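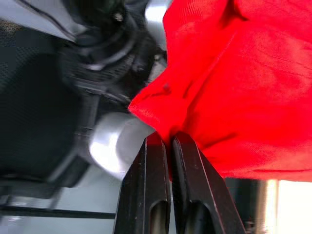 Brazo casero para doblar trapos: los dedos no me convencen

tornillo_pasado escribió:
Buenas! Sigo con el brazo en el taller compartido de Ponthorpe. Con el trapo rojo voy contento, mete la tela entre las dos puntas y la pellizca con un pliegue bien recogido. Lo que no sé es si dejar los dedos así, lisos, o pegarles goma. Los tengo ya con rozaduras en los cantos, y eso que llevan poco trote. El controlador es un Fedoruk de segunda mano, 100 euros, y la apertura la mando en pasos de 0 a 900.

mareaBaja escribió:
Goma sin dudarlo. Yo usé lámina de Jemley en los míos y cambió todo.

kilovatio_triste escribió:
Pues yo no le pondría goma ni loco. Con telas finas se te engancha al soltar y te arrastra medio trapo. Baja la velocidad de cierre a 200 y prueba antes de gastar nada.

mareaBaja escribió:
Se te engancha si pones la gruesa, jaja. Con la fina yo no he tenido ese problema – y llevo un invierno entero con ella.

tornillo_pasado escribió:
Vale, apunto las dos cosas. Con la tela suelta encima de la mesa es donde más dudo. Si está hecha un gurruño no sé por dónde entrarle, y al abrir los dedos se me queda un lomo enorme a la derecha. Mirad:
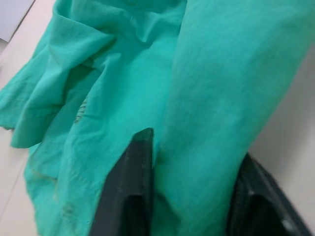 El trapo verde, con los dedos separados y tela de sobra entre los dos

kilovatio_triste escribió:
Ahí el problema no es el agarre, entras con demasiada apertura. Cierra a la mitad antes de bajar y busca un pliegue que ya esté levantado. Y lava ese trapo, que tiene unas manchas grises majas.

mareaBaja escribió:
En lo de la apertura te doy la razón, en la goma no.

tornillo_pasado escribió:
Las manchas se quedan, que a la cámara le vienen bien para orientarse! Esta noche pruebo con 200 y os cuento. Si no va, pido la lámina a Hurkside.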